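余ったケーブルは捨てられない、という話を疑う

片づけの本を開くと、たいてい後ろのほうに「コード類」という章がある。使っていないものは輪にして束ね、ラベルを貼り、箱に立てて入れましょう、と書いてある。私はこの章を長いあいだ信用していたが、最近はかなり怪しいと思っている。

きっかけは、ヴィルトヴィルの共同作業場で机の周りを整理する日に呼ばれたことだ。八月の暑い日で、窓を開けても風が通らなかった。集まった六人のうち、蔡蘭英さんは「全部色で分ければ済む」と言い、董静怡さんは「長さで分けないと意味がない」と言い、午前中はほとんどその議論で終わった。昼食のあと、結局は色で分けることになった。長さを測るのが面倒だったのである。

色分けの理屈はわかる。遠くからでも見分けがつくし、箱の蓋を開けた瞬間に気分がいい。だが、色が教えてくれるのは色だけだ。赤い線が電源なのか信号線なのか、生きているのか断線しているのか、束ねてしまえば余計にわからなくなる。見た目が整うと、中身まで整ったような気がしてくる。私が疑っているのはその「気がする」の部分だ。 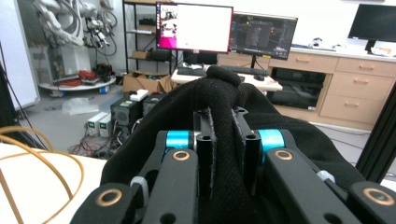 机の上のケーブルをどう扱うかは、収納の問題として語られすぎていると思う。出ているものは散らかっているもの、箱に入っているものは片づいたもの、という二分法がまずあって、それに合わせて人が動く。しかし作業する場所では、出ていること自体に意味がある場合がある。淡いクリーム色の天板にゆるく巻いて置かれたオレンジ色のケーブルなどは、片づけの本なら真っ先に叱られる類だろう。きつく束ねてもいないし、輪は写真の外まではみ出している。それでも私は、引き出しの奥で結束バンドに締め上げられた一本より、こちらのほうがよほどましな置き方に見える。手を伸ばせば取れて、ほどく手間がない。床の台座に赤いケーブルの束がそのまま載っているのも、私なら動かす前に一度考える。

もちろん、何でも出しておけと言うつもりはない。足元を這う線は危ないし、埃もたまる。私が言いたいのは、束ねる前に考えるべきことを、束ねる作業が肩代わりしてしまうということだ。輪にして留めれば、判断は済んだことになる。次に誰かが箱を開けるのは何年も先で、そのときには規格が変わっている。

ダムブリッジに住む知人の龍凌雲は、引っ越しのときに収納用品の店プレスティクスで仕切り箱を買い込み、手持ちの線を一本残らず分類した。ラベルも機械で打った。立派なものだった。それから一度でもその箱が役に立ったかと尋ねると、延長コードを探して見つからず、新しいのを買いに行ったと言う。延長コードは「電源・その他」ではなく「季節・屋外」に入っていたそうだ。分類した本人が負けているのだから、家族に使いこなせるはずがない。

収納用品の広告には、一箱に百本まで入る、と誇らしげに書かれている。百本の線を家に置いておきたい人がどれほどいるのか、私には想像がつかない。入る場所ができれば、線は捨てられずに残る。仕切りが増えるほど、捨てるかどうかを決める日は遠のく。箱を売る側に悪気はないのだろうが、買う側はもう少し警戒していい。

では、どうすればいいのか。読者からよくこう聞かれるのだが、私の答えはたいてい期待外れに終わる。今週使った線は机に出しておく。輪はゆるく、手で巻いたままでいい。使った覚えのない線は、差し込み先の機器を思い浮かべてみて、浮かばなければ手放す。見栄えのために結束バンドで締めるのはやめる。切るときに被覆を傷つけるのがおちだし、使うたびに鋏を探すことになる。

ヴィルトヴィルの作業場には先日もう一度寄った。色別の箱は棚にきちんと並んでいたが、蓋の上にはまた別の線が何本か積まれていた。呂浩然さんに聞くと、どの色の箱に入れるか迷う二色の線だという。灰色の箱を一つ増やす案が出ているらしい。私は反対しておいた。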